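Sorting table waste: foam fruit sleeves, shiny-lined cups and thin bags
Community help › Household › Rubbish and recycling

Posted by Hadiza Tamuno

I am writing a one-page sorting sheet for the shared kitchen in our building and have got stuck on the items that turn up after people have eaten at the table. Bottles, tins and newspapers are no trouble. The remainder is lightweight stuff, mostly packaging, and at present it all goes into one sack.
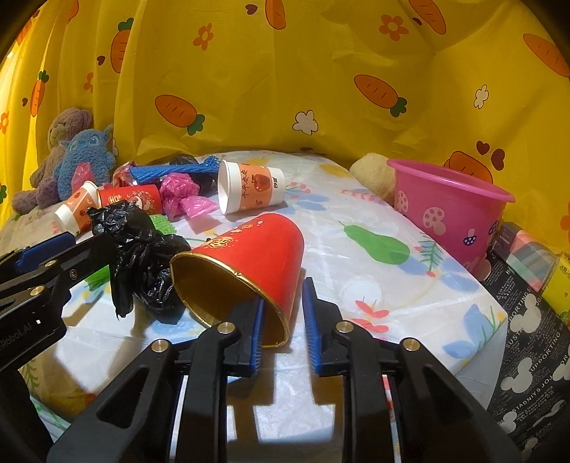

The items I cannot place are the paper cups (white ones with an orange printed band, and red ones, the large one with a shiny gold interior), the thin plastic bags in black and pink, and the stretchy mesh sleeves that fruit is sold in. Our collection takes paper and card in one bin and rigid plastics in another. The leaflet we were given mentions "plastic film" once, under a heading about supermarkets, and does not mention mesh at all.

Three things I would like settled before I print it:

Does a shiny lining rule a paper cup out of the paper bin?
Is fruit mesh one material or several?
Is there a sensible order for clearing a table like this, so that the bags do not end up full of the other things?

The sheet is going up in December and I would prefer not to reprint it. We use a Pledent caddy with two compartments, if that matters.

Posted by Abdul-Rahman Baidoo

Taking the three in order.

Cups. A paper cup that holds liquid has a lining, normally a thin layer of plastic bonded to the board. An ordinary paper mill cannot always separate the two in the time it allows for pulping, and many councils therefore ask for cups to be kept out of mixed paper. Some run a separate cup collection, so ask yours. A metallic interior is a further layer or coating, and I would put that cup in general waste unless your council says otherwise in writing. The scrunch test (crush it in the hand and see whether it springs back) is meant for wrapping paper and foil. It tells you nothing useful about a stiff cup.

Mesh. There are two common kinds. The soft, spongy sleeve put round single apples and pears is expanded polyethylene foam. The thin, stringy net used for oranges and onions is usually extruded or knitted plastic, often with a metal clip and a label of a different plastic. Neither is wanted in a rigid plastics bin. Netting wraps itself round sorting machinery and has to be cut off by hand. Foam sleeves can be kept and used again for packing glasses. Flatten them and put 64 in a shoebox if you have the patience; they weigh next to nothing.

Bags. Thin carrier and refuse bags are film. If a shop near you has a film collection point, clean and dry bags can go there. A black refuse bag is better used as a refuse bag. Dark pigment makes the material less useful for recycling, and a bag that has held kitchen waste will not be clean.

The order I use:

1. Empty every cup into the sink and stand the cups inside one another, mouth upwards. A cup on its side will leak whatever is left in it on to the cloth.

2. Pull labels and clips off packaging and put them straight into general waste. Open out anything knotted, since a closed bag may have food in it.

3. Gather the mesh sleeves and lay them together, away from the bags. Foam clings to film and the two are tedious to separate afterwards.
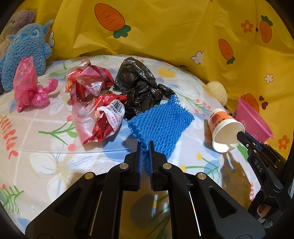

4. Move bowls and anything else that is to be kept off the table before opening a sack. Small plastic bowls do get thrown away by mistake.

5. Open the refuse bag last, fold the rim outwards and fill it. If the table has a clear plastic cover over the cloth, wipe the cover once the bag has gone.

For your sheet I would use two columns, "keep or take to shop" and "general waste", with cups on a line of their own. Leave out polymer names. People look for the object.

Posted by Kobori

We just bin all of it. Our council burns general waste anyway, so I doubt the mesh makes much difference. The cups do stack though — saves a lot of room in the sack.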